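A Day at the Jotden Plate Factory
by Maya Zein
Posted 13 Nov 2018

I've wanted to get inside the Jotden works ever since I moved to this side of the state, and every year I've managed to miss the open day. One year I had the flu, one year I had the wrong weekend. This year I bought my ticket the morning they went on sale (10 dollars, and you get half of it back if you spend anything in the shop, so guess who got half of it back) and drove up to Skisico the night before so I couldn't mess it up.

Skisico is small. There's a main street with a hardware store, two churches, a bank that's now a yoga place, and the Cusi, a diner with the best hash browns I've had in months. I went twice. The woman at the counter asked if I was "one of the plate people," and when I said yes she told me to wear shoes I didn't like. Good advice! Clay dust gets into everything, and my black sneakers are now a sort of oatmeal color.

The factory is down by the river in a long brick building with sawtooth windows. They split us into groups of 16 and gave us safety glasses, and our guide was a mold maker named Dale who had a very soft voice and was up against some very loud fans. I stuck close to his elbow the whole time. Sorry to everybody behind me.

You start in the slip house, where they mix the clay. It smells like a basement after rain, and I mean that nicely. Big tanks with paddles going around, and pipes running overhead to the rest of the building. Dale let us put a hand in a bucket of slip, which is just liquid clay, and it feels like cold heavy cream. From there it gets pushed through filter presses and comes out as floppy gray slabs, and those go into a machine that squeezes all the air out. If any air stays in, the plate can blow apart in the kiln and take its neighbors with it.

Next was the forming room, my favorite part of the day. I had pictured people at wheels, and there is one guy at a wheel, but he does samples. Regular plates get stamped out between a spinning mold and a hot metal head, and it takes a few seconds each. A slug of clay goes in, there's a hiss, and there's your dinner plate, soft as cheese. Then somebody runs a damp sponge around the rim. I watched one woman do this for a good long while and she never looked down. She was telling her friend about a wedding.

The dryers I could have skipped. They're warm cabinets with plates in them.

The kiln, though! It's a tunnel, and the plates ride through it on little brick cars that creep along so slowly you have to line the wheel up with a crack in the floor to see it move. It never gets turned off except for repairs. Dale said number 565 is the car everyone likes to load, for luck, and that he couldn't tell me who started that. There's a peephole with dark glass in it and you can look in at the orange. Kids got to go first, then me.

Glazing and decorating are upstairs, and it's calmer up there, with radios on and plants in the windows. They showed us how decals work. The design comes printed on a sheet, you soak it, slide it onto the plate and squeegee the water out from the middle. We each got to try one on a reject saucer. Mine has a wrinkle in it you could lose a pea in. The lady running the table looked at it and said, "Well, that one's yours," and wrapped it up for me.

She also talked about rims, and now I can't stop looking at them. A dark rim hides chips less well than you'd think, because the clay under it is pale. Brownish edges are kinder that way. And words on a rim are a pain to do, since any decal wants to bunch up when it goes around a curve, so you have to cut the lettering with the curve already built in.

After that we had free time in the show kitchen next to the shop, where I finally got to sit down.

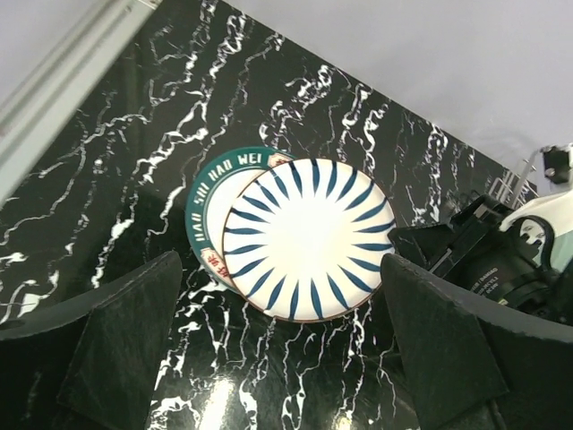

Two plates on the black marble. The lettering on the teal rim says HAN SUI HAO WEI.

I got talking to a couple from Ohio who collect gravy boats. Only gravy boats! They had a list with them, on paper, with pencil checks, and they were hunting for one from the Solo line, which Jotden stopped making years ago. The Solo pieces were sized for people who live by themselves, so the gravy boat is tiny, more like a creamer with ambitions. They'd been to three flea markets on the way up and struck out at all of them. I gave them my number in case I see one.

There was a talk at two o'clock about how to wash and store your dishes, and I nearly skipped it to beat the line in the shop. Glad I stayed. Gray scratch marks are usually metal rubbed off your knives, and a bit of baking soda paste will take them off. Don't stack damp plates. Put a paper towel between the good ones. If you use a rack, don't jam things in, especially at the edge, where most chips start. I do every one of these things wrong.

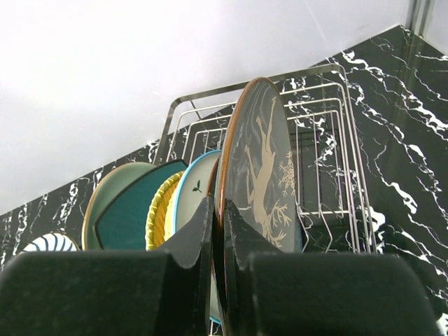
Deer, snowflake and a copper-orange rim, in the wire dish rack.

The shop itself is two rooms, firsts in the front and seconds in the back. Go straight to the back. The seconds are on open shelves with a dot of tape where the flaw is, and half the time I couldn't find anything wrong even with the tape pointing at it. I came home with 5 soup bowls (I wanted six, but a man in a fishing vest was faster), a butter dish and a spoon rest for my sister.

A few things if you're thinking of going. Parking is in the field across the road and it gets muddy. Tickets are timed, and the early groups see more people working, since the forming room starts to wind down after lunch. The stairs up to decorating are steep, but there's a freight elevator if you ask. Bring a box and some old towels, as the shop runs out of newspaper by afternoon. And eat at the Cusi before you go, they close at three.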